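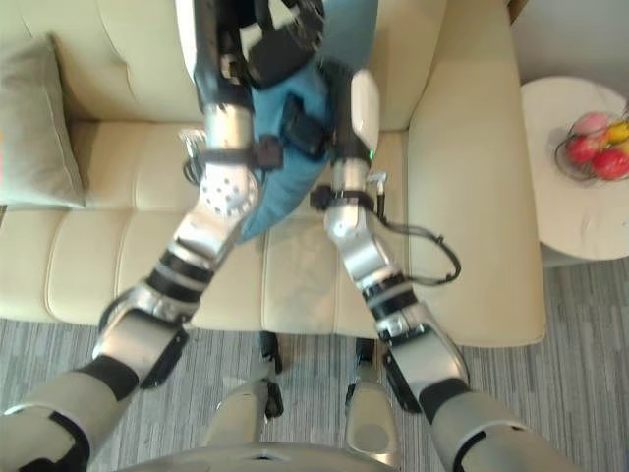

Does fluffing a throw pillow do anything, or does it only look busy? A reader signing off as Grukberg wrote in with that one, and added that every pillow in the house goes flat by dinnertime.

Oh, it does plenty! Filling slides down into the bottom corners when people lean on it, and a good squeeze from both sides pushes it back up. Hold the pillow by opposite edges, press your hands together like an accordion, let go, then give it a quarter turn and repeat. Two rounds will do for most pillows (old feather ones may want more, and they love a few minutes by an open window in June).

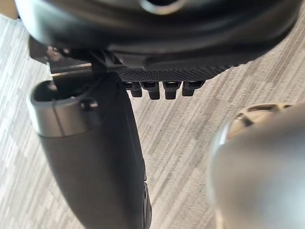 While the pillows are off, run the soft brush of the vacuum along the seat. Crumbs love a stitched channel! Go with the stitching first, then wipe with a barely damp cloth.

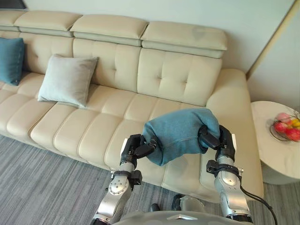
Placing the pillows back is my favorite part. Start at one end and work inward, and don't feel you have to fill the whole sofa. A light grey square leaning a little, with a teal one down at the far left, is plenty of color against cream leather, and you still get somewhere to sit.

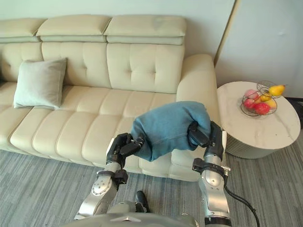
If a pillow still sags after all that, check the cover. Mine from Soltwood had stretched so much that a insert one size up fit beautifully, and I wish I'd tried it years ago.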